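The Nava Desk Tray, in Walnut Stain
Made to order in Cevport. Ships flat in a box.
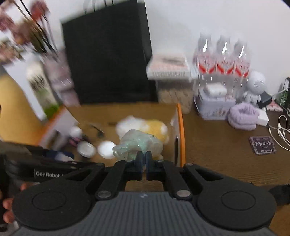
Why I make a tray at all

I started making these because I was sick of losing pens. My old desk had one deep drawer and everything I owned went into it: stamps, tape, a stapler with no staples, three dead markers. I'd dig around for a full minute looking for a paper clip and come up with a birthday candle. So I built myself a shallow tray with dividers, put it next to my keyboard, and my friend Iraís Ochoa saw it and wanted one too (she got hers for the price of lunch, and no, that deal isn't open anymore!).

The Nava is the fifth version. The first four are in my garage holding screws.

What you get

One tray, four loose dividers, a strip of cork for the bottom, and a little packet of felt dots for the feet. The tray is solid beech with a walnut stain, so it's dark but you can still see the grain. I rub in two coats of hard wax oil and leave it alone for a night in between.

Length: 37 cm
Width: 22 cm
Weight: 553 g with all the dividers in
Finish: walnut stain, hard wax oil
Price: $90, shipping included inside the country

The dividers slide into slots, and you can pull them out whenever you like. I keep mine set up with one long section for pens and a bunch of small ones for the junk. Adelino Henriques, who cuts the slots for me over at Drurnotham, swears by a single divider right down the middle. I think that looks like a cutlery drawer, but it's his desk.

Will it fit in my drawer?

Maybe! It's 5 cm tall, and a lot of desk drawers have a lip or a lock that hangs down inside. Measure from the drawer floor up to the lowest thing that sticks down, and if you've got 6 cm you're fine. If you've got less, write to me before you order and I'll tell you about the low version, which I only make in batches. The last batch was in July and I'm taking names for the next one.

Looking after it

Wipe it with a dry cloth. If you spill coffee in it, get the cork out first and let it dry flat under a book, otherwise it curls up like a potato chip. Once a year or so, rub in a tiny bit of wax oil. Please don't put it in the dishwasher. Somebody did, and I fixed it, but I wasn't happy about it.

Ink will mark the cork. I used to offer a rubber liner, but it smelled awful for weeks, so that's gone. New cork strips are $6 and they fit every Nava I've sold.

Matching pieces

The Prurkex letter stand is the same beech and the same stain, and it holds regular envelopes upright. It looks nice beside the tray and it's a good place for bills you're avoiding. I can stain either one lighter if you ask, though I'll need an extra week.

Ordering

Send me a note through the order form with your stain color and your zip code. I make everything in the order it comes in, and right now the wait is 2 weeks. You can return a tray within 30 days as long as you haven't carved your name in it.

Page updated 9 November 2025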